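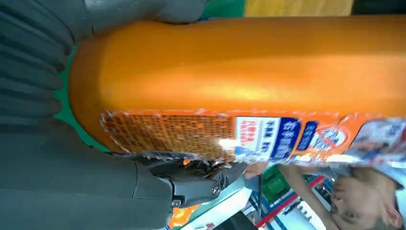 브루렌(Bruren) 레이저 거리측정기 사용 후기 - 매물 실측용

부동산 중개 일을 하면서 매물 실측을 직접 하는 편이다. 도면이 있는 아파트는 그나마 낫지만, 단독주택이나 오래된 빌라는 등기상 면적과 실제 방 크기가 따로 노는 경우가 많다. 그동안은 줄자로 쟀고, 거실이 긴 집은 한 사람이 끝을 잡아 줘야 해서 늘 둘이 움직였다. 그래서 레이저 거리측정기를 하나 샀고, 두 달 동안 현장에서 쓴 내용을 적는다. 제품은 직접 구입했다.

고른 제품은 브루렌에서 나온 보급형이다. 최대 측정 거리는 40미터로 표기되어 있다. 같은 회사에 더 멀리 재는 모델도 있으나 주거용 매물만 다루면 필요가 없다. 지금까지 가장 길게 잰 곳이 나케스컴(Nakescombe) 단지 끝 동의 지하 주차장 벽면이었는데, 거기서도 거리가 모자라지는 않았다.

구성품

본체, 손목 끈, 천 파우치, 건전지, 얇은 설명서가 들어 있다. 설명서의 한국어 부분은 번역이 어색하다. 측정 기준점을 바꾸는 방법이 두 군데에 다르게 적혀 있어서 처음에 헷갈렸다. 실제로는 기준 버튼을 길게 누르면 앞면과 뒷면이 바뀐다. 이걸 모르고 재면 본체 길이만큼 값이 틀어진다. 첫날 잰 방 세 개를 이것 때문에 다시 쟀다.

정확도

안방 가로 길이를 기존 줄자와 비교해 봤다. 같은 자리를 여러 번 재면 2밀리미터 안에서 값이 움직였고, 줄자와의 차이도 그 정도였다. 매물 소개서에 방 크기를 적는 용도로는 충분하다. 붙박이장 견적처럼 밀리미터까지 맞아야 하는 일이라면 업체 실측을 따로 받는 것이 맞다.

벽이 어두운 색이거나 유리면 측정이 늦다. 베란다 통창을 향해 쏘면 오류가 뜨거나 창밖 난간까지의 거리가 나왔다. 창틀을 겨누거나, 창에 종이를 대고 재면 해결된다. 나는 명함을 쓴다.

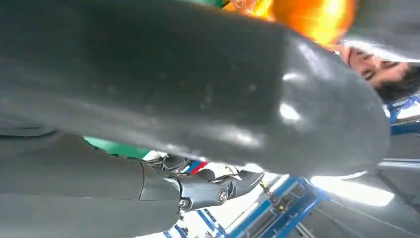

최종 수정일: 2021년 9월 15일

면적 계산

가로와 세로를 차례로 재면 제곱미터가 바로 표시된다. 평 단위는 나오지 않으므로 따로 환산해야 한다. 손님 중에는 아직 평으로 묻는 분이 많아서 이 점은 아쉽다. 방이 반듯한 사각형이 아니면 구역을 나눠 잰 뒤 더하기 버튼으로 합친다. ㄱ자 거실이라면 두 번으로 끝난다. 다만 저장된 값을 불러와 더하는 순서가 복잡해서, 나는 그냥 수첩에 적고 계산기로 더한다.

전에는 전용 84제곱미터 아파트 한 채를 줄자로 재는 데 둘이서 반나절 가까이 쓴 적도 있다. 가구가 들어찬 집이라 장롱을 피해 가며 쟀기 때문이다. 레이저는 장롱 위쪽 빈 벽으로 쏘면 되니 가구를 옮길 일이 없다. 살고 있는 사람에게 양해를 구하는 시간도 짧아졌다. 혼자 재도 되고, 작은 빌라는 손님이 집을 둘러보는 동안 끝난다.

야외에서

마당이 있는 집에서는 쓰기 어렵다. 햇빛이 강하면 붉은 점이 보이지 않는다. 담장에서 현관까지 재려고 했다가 점을 찾지 못해 포기하고, 해가 기운 뒤에 다시 갔다. 마당이나 진입로를 자주 재는 사람은 화면에 조준 카메라가 달린 윗급을 보는 편이 낫다. 대지 경계는 어차피 이런 도구로 판단할 일이 아니다. 경계가 문제가 되는 매물이면 지적측량을 신청해야 한다.

랄텐(Ralten)과 비교

같은 사무실을 쓰는 아니발 칼라두(Aníbal Calado) 씨는 랄텐 제품을 쓴다. 며칠 바꿔서 써 봤다. 랄텐은 화면이 크고 글자가 굵어 어두운 창고에서 읽기 좋다. 대신 본체가 두꺼워 셔츠 주머니에 들어가지 않는다. 측정 속도는 브루렌이 조금 빠르게 느껴졌다. 휴대폰 앱 연동은 랄텐에만 있는데, 아니발 씨도 연결이 자주 끊겨 요즘은 쓰지 않는다고 한다. 비에이라(Vieira) 제품도 매장에서 만져 보았으나 버튼이 뻑뻑해서 제외했다.

배터리와 내구성

건전지는 두 달 동안 한 번 갈았다. 그때까지 실측한 집이 62곳이다. 자동 꺼짐이 기본으로 켜져 있고, 대기 시간은 설정에서 바꿀 수 없다. 메모하는 사이에 꺼져서 다시 켜는 일이 잦다. 저장된 값은 꺼져도 남지만 최근 8개까지만이다. 방이 많은 집은 중간에 옮겨 적어야 한다.

계단에서 한 번 떨어뜨렸다. 모서리가 긁혔고 측정값은 이상이 없었다. 렌즈 창에 먼지가 끼면 오류가 늘어나니 가끔 마른 천으로 닦는다. 천 파우치는 얇아서 충격을 막아 주지 못한다. 나는 안경집에 넣어 다닌다.

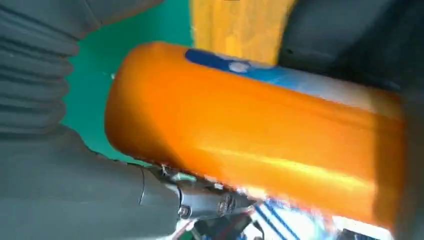 문: 레이저로 잰 면적을 매물 광고의 전용면적으로 적어도 됩니까?
답: 광고의 전용면적은 건축물대장 등 공적 장부를 확인해서 적습니다. 직접 잰 값은 방별 크기나 가구 배치를 안내할 때 참고용으로 쓰고, 실측값이라고 따로 표시하는 것이 좋습니다.

장점
- 혼자서 실측이 가능하다
- 주머니에 들어간다
- 반복해서 재도 값이 고르다

단점
- 평 환산이 없다
- 밝은 야외에서 점이 안 보인다
- 설명서가 부실하고 자동 꺼짐 시간을 못 바꾼다

아파트와 빌라 위주로 일하는 중개사라면 이 정도로 충분하다. 토지나 전원주택을 주로 보는 사람에게는 권하지 않는다. 줄자도 아직 차에 둔다. 문틀 폭이나 싱크대 깊이처럼 짧은 곳은 줄자가 더 빠르고, 냉장고 자리를 확인할 때도 줄자를 꺼낸다.

별점: 다섯 개 중 네 개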